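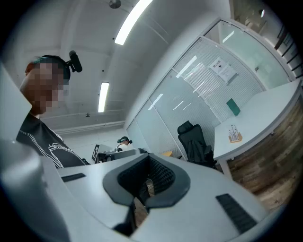

3.2 Condições de iluminação das salas

O levantamento foi feito em oito salas do edifício Dellmont, todas com teto branco e vigas aparentes. A escolha deste edifício tem a ver com a sua estrutura: as vigas descem abaixo do plano do teto e dividem a superfície em faixas, de modo que cada luminária ilumina sobretudo a faixa em que está instalada. Nas salas de teto liso, estudadas no projeto Irine, este efeito não foi considerado.

A Figura 3 mostra uma das salas durante o horário de uso. No teto são visíveis duas luminárias fluorescentes acesas, uma comprida e outra mais curta, situada mais ao fundo. As linhas das paredes e das vigas aparecem curvas por causa da grande abertura do campo de visão, e por este motivo a figura não foi usada para obter distâncias. Todas as distâncias indicadas no texto foram medidas no local, com fita métrica.

Em cada sala foram definidos 6 pontos de medição, distribuídos entre as vigas e sob as vigas, à altura do plano de trabalho. A iluminância foi lida com um luxímetro Fluson em três momentos do dia, com as cortinas fechadas e com todas as luminárias ligadas. Antes da primeira leitura esperou-se sempre que a luz dos tubos ficasse estável. As leituras com valor claramente errado, causadas pela sombra do próprio operador, foram eliminadas e repetidas no mesmo dia. No total, ficaram para a análise 2238 leituras.

Os ocupantes preencheram também um questionário curto sobre o conforto visual. Pediu-se que respondessem no seu lugar habitual, sem mudar a posição da mesa. As perguntas tratavam do brilho direto dos tubos, das sombras sobre a mesa e da diferença de luz entre a parte da frente e o fundo da sala. Esta última pergunta foi acrescentada em junho, depois do ensaio piloto, e por isso não existe resposta para a primeira sala visitada.

Figura 3. Sala com teto branco, vigas aparentes e luminárias fluorescentes acesas.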